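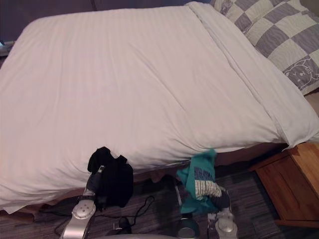
White striped duvet and checked pillow.

Review: Vuvard (PC)
Developer: Kollham. Publisher: Omum.
Reviewed by Agnes Granström
Published 15 Sep 2019

Vuvard is a turn-based management game in which the player administers a small harbour town over the course of 14 seasons. It was released for PC in August and is the second title from Kollham, whose previous game, Fu, was reviewed favourably by this publication. The present review is based on the full release version, including the first update. A review copy was supplied by the publisher.

Setting and structure

The player takes the office of harbour master after the death of the previous holder, whose debts form the main obstacle of the opening hours. Each season is divided into a planning stage and a trading stage. During planning, berths are assigned, repairs ordered and wages set. During trading, ships arrive according to the weather and the standing of the town with its neighbours, and the player may intervene only at fixed points.

The opening debt is 3,000 crowns, payable by the end of the fourth season. This is a demanding figure on the standard setting, and new players should expect to fail at least once. The tutorial explains how to borrow but says very little about how interest is calculated, and the relevant page of the handbook can be reached only from the ledger screen.

Play

The berth system is the strongest part of the game. Ships differ in draught, cargo and patience, and the harbour silts up if it is not dredged. A grain ship left waiting through a storm will remember the matter two seasons later, and its captain may take his trade elsewhere. These consequences are recorded in the ledger, where they can be traced entry by entry.

The town council is less successful. Its members vote on larger projects, such as the second breakwater, and may be won over by favours. In the reviewer's first full game, the same member opposed every proposal put forward and could not be persuaded by any means the game offered. A second game produced a more varied council, but the conversations repeat themselves by the sixth season. Players of Fu will recognise several of the lines.

There are 497 event cards in the full set. Many depend on earlier choices, and a single game will show only a small part of them. The smuggling cards are well written and connect sensibly with the customs rules. The festival cards interrupt the trading stage too often and cannot be switched off.

Presentation and performance

The town is drawn in muted colours and can be viewed from two fixed heights. Text is legible at the default size, although the ledger becomes cramped on smaller screens. Music is sparse and suits the pace of play. Sound effects for bells and gulls may be adjusted separately, an option that will be welcome after several hours.

Performance on the test computer was stable until the late seasons, when the trading stage slowed noticeably with a full harbour. The game closed without warning on two occasions, both while loading a saved position. No progress was lost. The first update corrects a fault in the wage screen but does not mention either problem.

Difficulty and length

Three settings are provided, and a custom mode allows the debt, weather and council to be altered individually. The reviewer completed the standard setting with a closing balance of 2,220 crowns, sufficient for the middle of the three endings. The custom mode is recommended to those who found Fu too severe. Changes to the weather setting take effect only when a new game is begun.

Assessment

Vuvard is a careful and often absorbing management game with an excellent harbour and an underdeveloped council. It can be recommended to players with some experience of the genre. Those new to it may prefer to wait for a further update to the tutorial.

Score: 7 out of 10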